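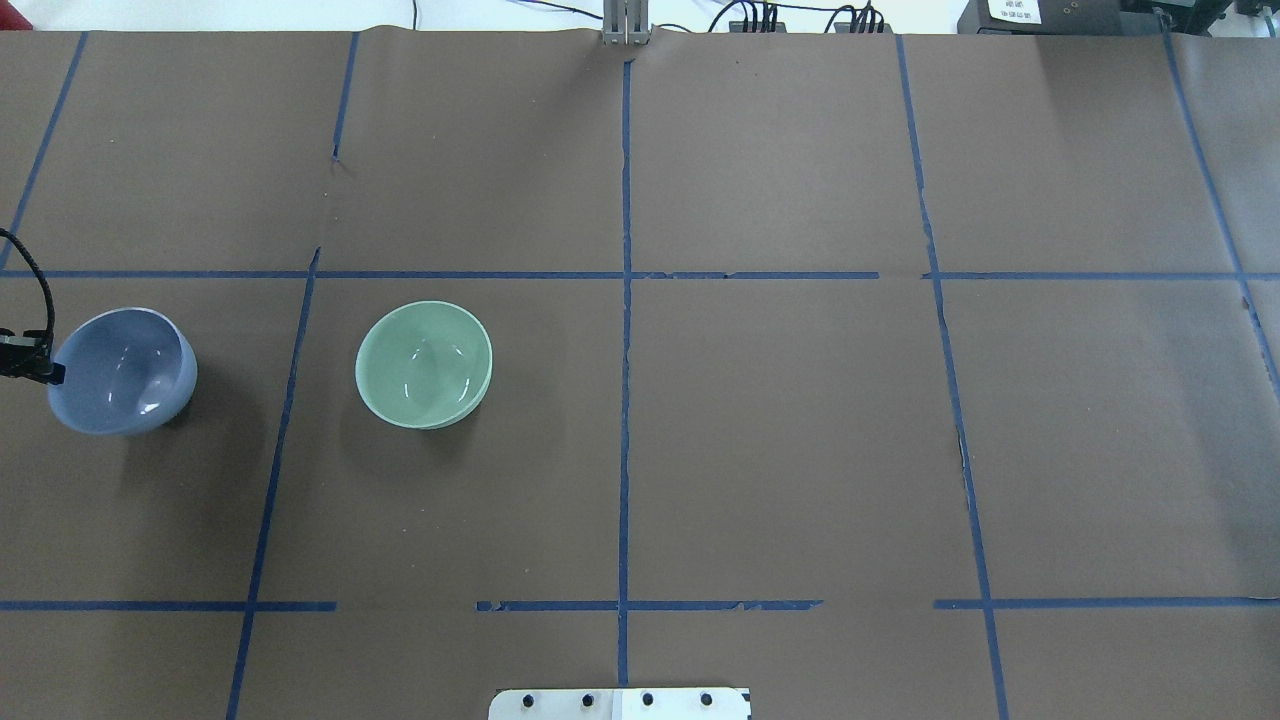 Bowls on the taped test surface at Panberg's bench in Plavdale, with a gripper at the rim of the blue-grey one.

PLAVDALE, May – Panberg, the bench-testing firm, today publishes the results of its latest gripper comparison, in which three grippers were asked to pick up a bowl and put it down somewhere else. They were asked 200 times each. The firm wishes to make clear that this was its own idea.

The comparison covers the Majumder two-finger gripper, the Stetden parallel gripper and Panberg's own house model, which was entered in the interests of fairness and came last.

All three were fitted in turn to the same arm, run from the same controller and given the same ceramic bowls. The bench was covered in brown paper and marked out in cells with blue painter's tape, a measuring system that costs very little and has so far needed no software updates. Each attempt began with a bowl in one cell and counted as a success if the bowl arrived in another, the right way up and in one piece.

Bowls were chosen after an earlier round using wooden blocks, which every gripper passed and from which everybody learned nothing. A glazed bowl has a thin curved rim and a slippery inside, and it will tip if pressed from the wrong side. Most makers' brochures show their grippers holding a block.

The Majumder gripper finished first. It was the slower of the two visiting models and took a noticeable pause before closing, which the test team came to regard as good manners. The Stetden gripper was quicker and did well on bowls near the middle of a cell, but was less happy when a bowl sat close to a tape line at the far side of the arm's reach. The Panberg model failed 66 times. Its fingertips are being redesigned.

"We set out to find the best gripper for kitchenware and we found it, and it belongs to someone else," said a spokesperson for Panberg. "The sales department has been told."

The full report sets out the results cell by cell, along with closing force, finger travel and the controller settings used for each model. It also has a short section on tape, which wears badly where fingertips drag across it and should be replaced more often than the team replaced it. An appendix lists the bowls that did not finish the trial.

Majumder and Stetden each lent one gripper for the comparison and had no part in scoring it. Both were shown the results before publication. Stetden has asked for a rematch with mugs.

The report is free to download from the Panberg website. Printed copies can be collected from the Plavdale office before 3 in the afternoon, when the front desk closes.

Notes to editors

Panberg tests grippers, arms and controllers for small manufacturers and food businesses. It also makes one gripper, details of which are available on request.

A second comparison, covering wrist cameras, is planned. Manufacturers wishing to lend equipment should contact the Panberg press office.

ENDS

We use cookies to remember your settings and count visits to this site. Accept all | Manage cookies

Get Panberg news by email. Enter your address to sign up. You can unsubscribe at any time.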